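About Trala

Trala is a household goods reuse shop in Tarkport. We take in small everyday items that people no longer need, sort them, clean them and put them back on sale at low prices. The shop was started by Margaux Ferrand and Valentin Bodin in a former paint store on the harbor side, and it now has a staff of 11.

What we take

Most of what comes through the door is small and mixed: kitchenware, bath and garden pieces, toys, bottles, household linens. You don't need to sort anything before you bring it. Everything goes into a metal bin on the sorting table first, so a rubber toy can end up next to an orange plastic cup, a crumpled red cloth and a light-blue bottle with its cap still on.
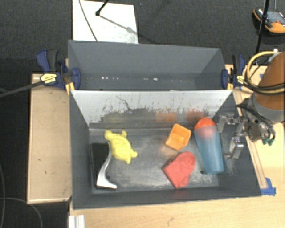 How sorting works

Florian Collet runs the sorting room. Items leave the bin by material: plastic, metal, fabric, rubber. Bottles and cups go to the wash area, cloth goes to laundry, and metal fittings go to Sorcha Sheehan, who checks them for missing parts. Anything we can't sell is sent on for recycling. We handle up to 300 items on a busy day in September, when students move in and out.

Visiting us

The shop has 19 parking spaces behind the building. Drop-off is at the side door until 4 p.m. Please keep each box under 11 pounds. For large donations, ask for Apolline Besson at the front counter.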